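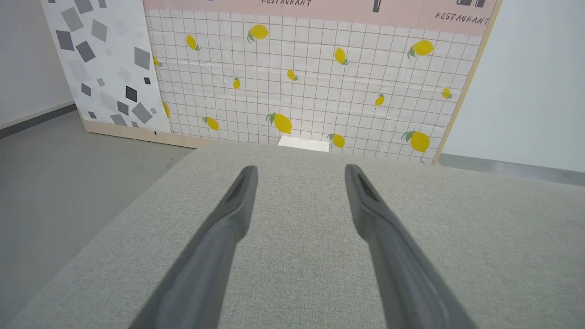 Gray woven fabric with a fine, speckled texture.

Does cloth really "breathe"?

You may have seen a shirt label that says the cloth breathes. Be careful with that one. Cloth has no lungs. What the label means is that air can slip through the tiny gaps between the threads.

Woven cloth is made from two sets of threads. One set runs up and down (the warp) and the other goes over and under it (the weft). Pull the threads tight and the gaps shrink.

Some ads also brag about thread count, the number of threads in one square inch. Is a bigger number always better? Don't bet on it. Some sellers count each thin strand twisted inside a thread, so a sheet with 177 threads can get a much fancier number on the package.

Try a test before you believe a label. Hold a dish towel over your mouth and blow through it onto your hand. Now fold it so it is 6 layers thick and blow again. How much air do you feel this time?

Written by Analyn Tan for Vodcombe Kids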